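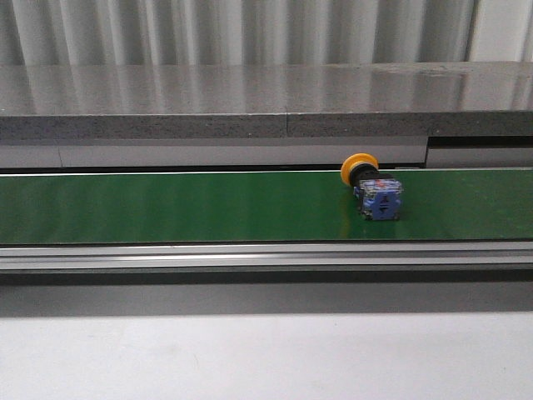 How to set up a spare parts store for a small workshop

7 min read
547 shares

Most small workshops keep spares in drawers, biscuit tins and the boot of somebody's car. It works until a machine stops and two people spend the morning looking for a switch they are sure they bought last year. What follows is the method we used at the joinery works in Brorthorpe. It took a week of odd hours and needed very little money.

Start with the machines

Leave the drawers alone for now. Walk round the building with a notepad and write down every machine that would hold up work if it stopped. Under each one, list the parts that have failed before and the parts the manual says will wear. Belts, bearings, fuses, switches, lamps, seals and filters cover most of it.

Ask whoever runs each machine. Ruairi Pollock had been on our planer for years and could name three parts that were in no service record at all, including a spring he'd been buying himself from the ironmonger.

Copy part numbers from the part itself where you can get at it safely, with the machine isolated and locked off. Manuals go out of date and the maker may have changed the part since yours was printed.

Gather everything in one place

Clear a bench or a stretch of floor and bring every spare in the building to it. Empty the drawers fully. Sort into these piles:

- new, and we know what it fits
- used, and we know what it fits
- we don't know what it fits
- broken

The broken pile goes out the same day. Give the unknown pile a box and a date. Ours was marked October, and whatever had not been claimed by then was sold or scrapped.

Used parts need a decision each. A used bracket or cover is fine to keep. Used bearings and belts are not worth the shelf space. Anything electrical should be tested by a competent person before it goes back on a shelf, and tagged to say so. We don't keep used parts for guards, stop buttons or interlocks. Those are bought new.

Number the shelves before you fill them

Give each bay a letter and each shelf a number, then give each bin on the shelf its own number. C-2-4 means bay C, second shelf, fourth bin. Put the labels on the shelf edge as well as the bin, or bins will wander.

We bought 50 open-fronted bins and used 46 of them. Buy one size if you can. Heavy items go between knee and waist height. Rubber parts should be kept out of sunlight and away from heaters, and bearings stay in their wrapping until the day they are fitted.

Write the list

A spreadsheet is enough. The columns we use are:

Part name
Maker's number
Machine it fits
Bin
How many we have
Reorder when we reach
Supplier
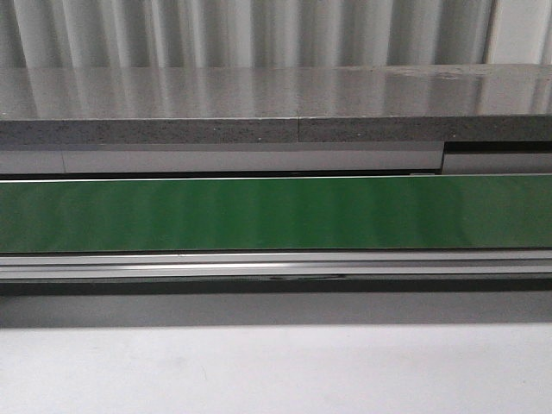 Fill in the reorder column with the delivery time in mind. If a belt arrives the next day, reorder when you open the last one. If a gearbox seal takes a month, keep two and reorder when the first is used. Cheap parts that stop an expensive machine deserve an extra one on the shelf.

Print the list and hang it by the door with a pen on a string. People with dirty hands will write on paper. They won't log in to anything. Kirstin Lamont in our office copies the changes into the spreadsheet on the last working day of each month and places the orders then.

Keeping it going

Check a single bay each month against the list. With seven bays that gets you round the whole store in a little over half a year. Where the count is wrong, correct the list and move on. Hunting for the missing fuse costs more than the fuse.

When a machine is sold, its spares go with it. Do this on the day, and strike the lines off the list. We still had a full bin for a saw that had left the building before I started.

If you take on a new machine, ask the seller for a recommended spares list before you pay. They are much quicker to answer at that point.

Last updated March 2025

46 comments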